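Dakside Community Sport: Uniform Care Guide
Washing, drying and folding children's basketball jerseys

Purpose of this guide

This guide sets out how basketball jerseys in children's sizes are to be laundered, dried, folded and returned to storage at Dakside. It applies to training jerseys, loan jerseys and the novelty and replica jerseys kept for the junior come-and-try program. It does not apply to warm-up jackets or tracksuits, which are covered in the guide to outer garments held at the equipment counter.

The loan collection presently stands at 246 jerseys, of which 43 are in the smallest sizes. Small jerseys require a little more care than adult ones. The lettering and numerals take up a greater share of the fabric, and a fold that would fall on plain cloth in a large size will often fall across a numeral in a small one.

Enquiries should be directed to Refilwe Du Plessis at the equipment counter, between 9 am and 4 pm.

What you will need

A mild liquid detergent with no bleach or optical brightener
A mesh laundry bag for each pair of jerseys
A flat drying rack, or a line in full shade
A clean, dry table or bench
A soft brush for dried mud
A storage tub with a label holder on the short side

Fabric softener must not be used on any jersey. It leaves a residue on synthetic fabric and can weaken the bond of heat-applied numerals.

Step 1. Sort by colour and trim

Separate strong colours from white and pale garments. A jersey in a strong colour with white lettering or trim is to be treated as a strong colour. New red and navy jerseys should be washed on their own for the first three washes.

Check the inside of each garment for the care label. Where the label differs from this guide, the label is to be followed. Where no label remains, use the cold wash described in Step 3.

Step 2. Inspect and pre-treat

Examine the neckline, armholes and hem for open seams. Set aside any jersey with a seam open for more than the width of a thumb and enter it in the repairs book. Brush off dried mud before the garment is wetted. For grass stains, work a small amount of detergent into the mark with the fingertips, leave it for ten minutes and rinse in cold water. Do not scrub over lettering.

Step 3. Wash

Turn each jersey inside out and place it in a mesh bag. Wash on a cold, gentle cycle with a short spin. The counter machine should be loaded to no more than two-thirds of the drum. Remove the load promptly when the cycle ends; damp jerseys left in a heap may transfer colour to one another, and white trim is the first part to show it.

Step 4. Dry

Turn each jersey right side out and lay it flat on the rack with the numerals uppermost. Smooth the trim with the palm of the hand so that it does not curl as it dries. If a line is used, peg at the side seams and never at the shoulders. Tumble drying is not permitted.

Allow the garment to dry fully before it is folded. The hem and neckline hold moisture longest and should be checked last.

Step 5. Shake out and check

Lift the jersey from the rack by the upper edge and let it hang. Bring out any part of the collar or trim that has tucked itself inside, and look over the lettering for lifting corners. A garment that is bunched when it reaches the table will be folded bunched, and the crease will remain in the print.

With a small jersey such as the red Bulls number 23, the word and the numerals together fill much of the chest. Both should be clear of creases before the garment is put down.

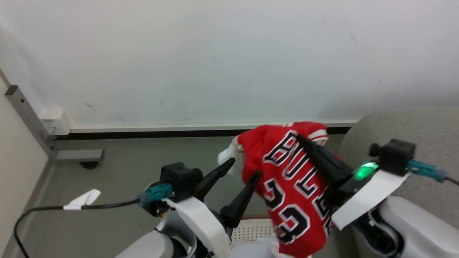

Step 6. Fold

Lay the jersey face down on the table, with the neckline away from you. Fold one side towards the centre, stopping short of the numerals, and repeat on the other side. In the smallest sizes the side folds will be very narrow, and may be omitted altogether if the numerals reach close to the seams. Bring the hem up to meet the neckline in a single fold. Do not fold into thirds. Turn the garment over so that the lettering faces up.

Place a sheet of plain tissue between the layers of any jersey with raised or rubberised numerals. Printing of that kind can stick to itself in a warm storeroom.

Step 7. Store

Stack jerseys by size, with no more than ten to a tub. Numbers should be visible from above. Write the size range and the range of numbers on the label, and enter the tub in the register. Tubs are kept on the middle shelves, away from the hot water unit.

Lavender sachets, mothballs and scented liners are not to be placed in the tubs, as several junior members have sensitivities.

Ironing

Ironing is seldom needed. If a crease persists, turn the garment inside out, cover it with a cotton cloth and use the coolest setting without steam. The iron must not pass over the reverse of lettering or numerals.

Repairs and withdrawals

Lifting numerals, open seams and torn trim are referred to Howard Penrose, who attends to mending each fortnight. Families should not attempt to re-glue numerals at home. A jersey whose number can no longer be read from the far sideline is withdrawn from loan and may be used for training only.

Returning a borrowed jersey

Borrowed jerseys should be returned clean, dry and folded as described in Step 6. Please hand them over at the counter and wait for the number to be marked off in the register.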